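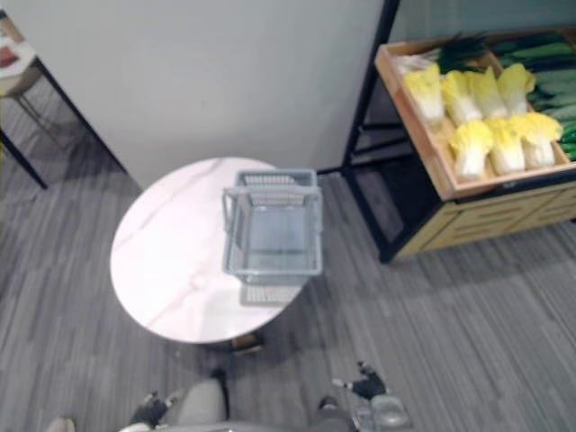
COMPANY NEWS

Liradness and Botix open their practice grocery to teach robots by hand

March 2019 — Liradness, together with our good friends at Botix, is very happy to share that the Wonatura practice grocery is now up and running, with produce shelves, shopping baskets and plenty of napa cabbage for a two-armed robot to learn on.

The idea is an old and friendly one: show, then let the learner try. An operator steers both arms by remote control through a whole errand, from shelf to basket, and every movement is saved so that the robot can study it later. Our team of 14 operators has recorded 1398 runs so far, and we could not be prouder of them!
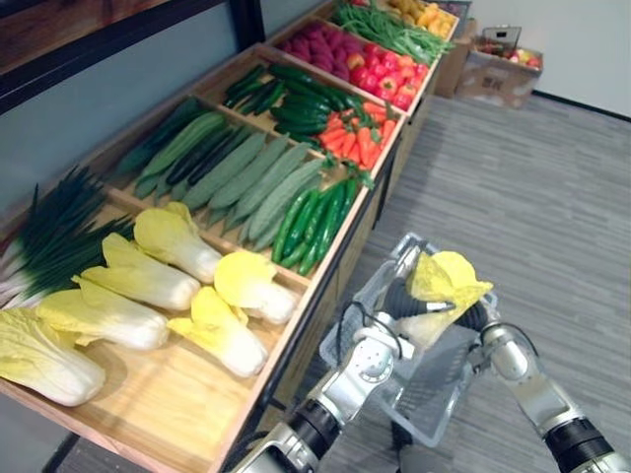

2 min read

Cabbage is a wonderful teacher, being big, leafy and a little awkward, and it often asks for both arms at once — one gripper to hold it and the other to steady it on the way over the basket. Peppers, carrots and cucumbers each have their own chapter in the lesson plan.

The Fourie program, which brings the two companies together, will go on for another six months, and we hope to add some 200 new tasks before it closes. Stores and schools that would like to visit are warmly invited to write to the Liradness press office.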